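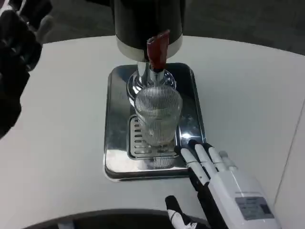

Drip tray station, glass under spout, lever up front. Right hand parked at tray edge.

Ticket: Drink station, pour task - hold rules don't match the sheet
Opened by: Marlina Wuisan
Assigned: Siiri Toom
Site: Drurkbridge
Opened: January 25, 2023
Priority: medium (was low)
Status: open, waiting on rule text from Plavine

Summary

Two-hand pour keeps tripping the idle-hand rule. Rule sheet says the hand that isn't working has to be clear of the tray before the other hand touches the lever. Motion file from Novia parks it right by the rim. So either the file is wrong or the sheet is. Need one answer before we sign off the station for the February open days.

What I checked

Sheet rev on the wall is the old one. Rev in the shared folder is newer but the part on parked hands is the same in both, word for word. So not a revision problem.

Force cutoff on the station is set to 12. Sheet says 12. Fine.

Settle time after lever release is 500 ms in the config, 1000 ms on the sheet. Not fine. Changed config to 1000, saved, reloaded, read it back. Reads 1000. Please nobody change this back without a note in here, I don't care how slow it looks.

Stop button check done from both sides of the table before power on, as per sheet. Both OK.

Update - Siiri

Read the above. Agree on the settle time. On the parked hand I think the sheet was written for a one arm station and got copied over. The wording talks about "the arm" all the way down and then suddenly "the other hand" in one line. Somebody added a line and didnt fix the rest.

My view: a parked hand near the tray is OK if it is commanded still and the drives are holding. A parked hand near the tray with the drives live and waiting for the next move is not OK. The sheet should say which one it means. Will write it up as a change request.

Also the liquids line. Sheet says treat any drink in the glass as hot unless the person running the shift filled it cold themselves. Keep that one. It's a good rule. 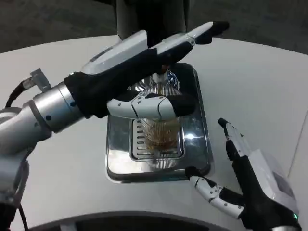

Does the hot drink rule still apply when only the robot handles the glass?
It does, all the way through. The rule covers whoever has to step in after a stop, and that person could be reaching for a glass they didn't fill.

Update - Marlina

OK so going with hot by default. Added it to the start card, top line.

Second thing, cable routing. Sheet wants cables kept out of the sweep of both arms, clipped, with slack for full reach. Went through it with power off. Slack OK at full reach on both sides. One clip missing from the spares box, ordered more. Anything lying across the tabletop gets written down at start of shift, even if nothing is moving near it. Bodnár asked if they could skip that on short runs. Told them no.

Third thing, loose parts. Sheet is blank on this, not one word. Starting a section.

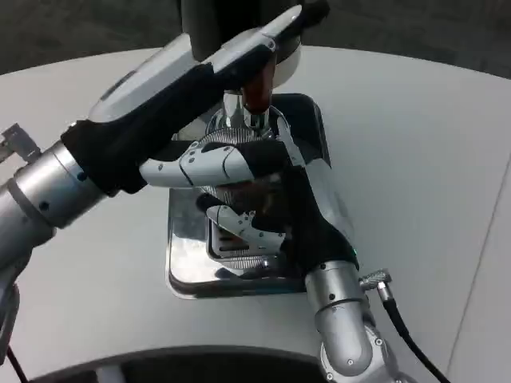 Loose parts rule, draft. Anything that comes off the machine or sits on it without being fastened counts as a loose part. One person names it out loud before the run and says where it goes after. No loose part gets passed over a filled glass. If both hands are on the same part, neither one lets go until the other has reported a hold, and if the hold report is late the run stops right there, no retry from the panel. The ridged metal disc is the one I had in mind writing this - one white finger above it, one below, tilted, just over the slotted grate. Round, shiny, and not much for a fingertip to catch on. If the grip value drops while it's up there I want a stop, and then a person lifts it out with drives off. Don't let the program chase it across the tray. Siiri please check the wording, I wrote this standing up.

Update - Siiri

Wording fine. Changed "late" to a number so people can't argue: hold report has to come inside 500 ms. Over that, stop.

Added to same section:

- Part list goes on the start card, not a separate page. People lose separate pages.
- Drives off means off at the switch. Pause on the screen doesn't count.
- After any stop with a loose part in hand, wait for the arm light check and say "clear" before reaching in. Person at the panel says it back.
- Glass changes are done by a person for now, drives off. We can revisit after the open days.

Sent change request to Plavine with the parked hand text. Asked for 2 things: a proper definition of "parked", and a distance from the tray. If they come back with only the distance I'll send it back again.

Update - Marlina

No reply from Plavine yet. Novia did reply. They say the park spot was picked so the hand doesn't have far to travel on the next step. Understood, but that's a speed reason and the sheet is a safety sheet. Asked them for a second motion file with the hand pulled back, so we have both ready whichever way the ruling goes.

For now: run only with one person at the panel and one watching, hand on the stop. No visitors on the table side. Left hand grip moves at the slow setting, lever pulls same. Log each stop here with the step number, not in chat. I found three in chat yesterday and only one of them had a step number on it.
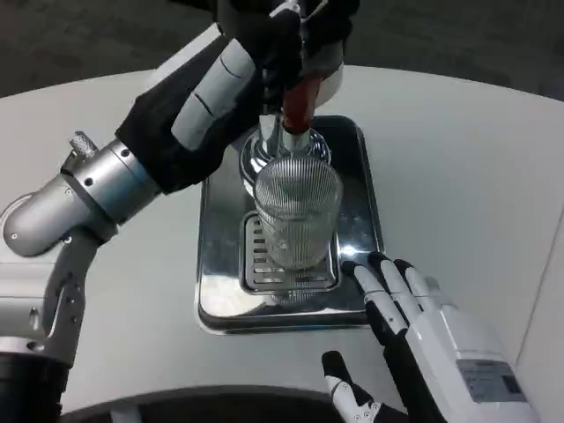

Left hand up on the dispenser, right hand at the tray rim. Position the parked hand question is about.

Open items

Parked hand definition - Plavine, waiting
Second motion file - Novia, asked
Loose parts section - done, needs to go in next rev
Settle time 1000 ms - done, leave it
Old rev on wall - taken down, new print going up once parked hand text is in
Clips - ordered

Siiri has the ticket till the reply comes in. Ping me if it's after six, I'll be in the other building.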